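Subject: Re: [canach-users] Planner rejects grasps near table edge after update

On the 0.8 branch, in May, a list member wrote:

> After the update our left arm refuses most grasps within a hand's width
> of the table edge. The log says "goal in collision" and nothing else.
> The same scene planned fine before. We changed no config. Is there a new
> default for the padding, or did the Sistness filter change?

Both changed, and they add up.

The Sistness filter now keeps small clusters that it used to drop as noise. That was asked for on this list, so that cables and thin packaging would not vanish from the occupancy map. The side effect is that the arm's own cables survive too, if they stick out past the self-filter mesh. Canach then pads whatever is left in the map. Near the table edge the cable points and the edge points merge into one blob, and the goal pose ends up inside it.

We see the same thing on our two-arm setup. Both views below are from the head camera, which is what the filter gets as input.

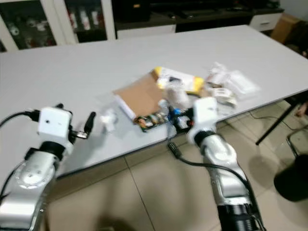
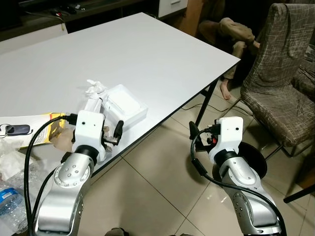

Head camera views, two arm positions. Note the black cable at the left gripper housing in both.

The cable is not part of the URDF, so the self-filter knows nothing about it. In our second view the left gripper is right at the table edge, and that is where we got the failures. The clear plastic does not help either. Depth on the bottle and the wrap is mostly holes, with a few stray points that the old filter threw away and the new one keeps.

Things to try, in this order:

1. Add a capsule to the wrist link that covers the cable loop. Make it collision-only and list it in the self-filter section. This fixed most of it for us.

2. Set min_cluster_points back up. The old value was 136. With a capsule in place we run 8 and it is fine on opaque objects.

3. Turn on dump_goal_contacts in the Canach config. It prints the pair of bodies in contact, so you can tell a map voxel from the table itself.

Please don't set the padding to zero. It makes the error go away, but the planner will then brush past the table — we have the scratches.

If it still fails, send the contact dump and one point cloud. Crop the cloud first, the list server rejects attachments over 3000 KB. The replay script in the Appiah tools repo can load the crop directly, with no arm attached.

The missing detail in the log message is tracked as issue 1985. There is a patch there that needs testing on anything other than our arms.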